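Hand-held grippers with marker cubes, build notes part 2 (recording a bag task)

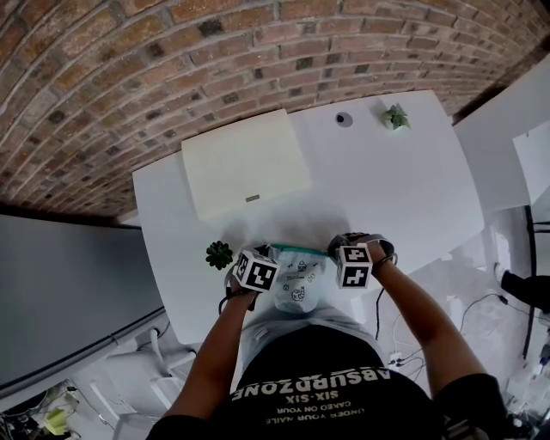

Both grippers on the zip bag, cubes up, cables off the near edge of the table.

Part 1 was the printing. This is everything after that, strapping in, cables, markers, first recordings. Written up quick between jobs so ask in the comments if a step makes no sense.

What you need
Two finished grippers from part 1
Two white cubes, markers on the faces
Wrist straps, one per hand
USB cables, longer than you think
Head camera, looking down at the table
A zip-top bag. Any.

Step 1. Cubes
Print the markers on matt paper. Gloss flares under the workshop lights and the tracker drops out. Leave a white border round every marker, all four sides. I trimmed mine too close the first time and had to do the lot again. Glue stick is fine, spray glue bubbled. Every face needs its own ID and the left cube mustn't share any with the right. Write down which is which before you glue, not after.

Fix the cube with screws. I tried tape at Grorkcombe (our shared shop) and the cube crept round a couple of degrees over an evening. Whole evening's data in the bin.

Step 2. Straps
Put the strap round the wrist, snug, then close the gripper a few times. If the body rocks when you squeeze, tighten it. If your fingers tingle, too tight. Do the weaker hand first while you still have the other one free. Second one is a pain, use your teeth or get someone to pull it through.

Step 3. Cables
Run them back towards you and off the near edge. Not across the table, they end up in front of a marker every time. Leave a loop of slack at the elbow. Reach for the far edge with both arms and check nothing tugs. My Gestow hub kept dropping the right gripper and it was just the plug working loose, a zip tie on the hub sorted it.

Step 4. Check the tracker
Start the Vuniner script, hold both hands over the middle of the table and watch the two readouts. Turn each wrist slowly. You want at least one face seen on each cube the whole way round. Mine lost the left one when I tipped my hand right in, so now I just don't tip it that far. If both readouts swap over, you have a duplicate ID, back to step 1.

Step 5. The bag
Lay it flat. Left gripper takes one side of the opening, right takes the other, pull apart, hold for a count of 3, let go, hands back to start. That is one take.

Go slower than feels natural. Fast moves blur the markers. Grip just under the zip, the seal itself is slippy and the pads slide off. Thin bags cling to themselves so blow in it first or rub the top between the pads. A clear bag is harder to see on the video than one with printing on, worth swapping if yours is plain.

Step 6. Saving
One file per take. Name them by task then number. Bin the bad ones straight away, you wont remember later. I got 387 usable takes in roughly 2 evenings, then my forearms gave up. Take breaks, the things get heavy.

Problems so far
Jumpy position: dirty or curled marker, wipe it or reprint.
Gripper reads closed when its open: redo the zero with the jaws fully apart.
Timestamps drifting: restart the recorder every half hour. No proper fix yet, tell me if you find one.
Pads slipping: the grey Zavala rubber sheet is much better than the foam I said to use in part 1. Ignore the foam.

Part 3 is training on teh takes and trying it on the arm. Probably April.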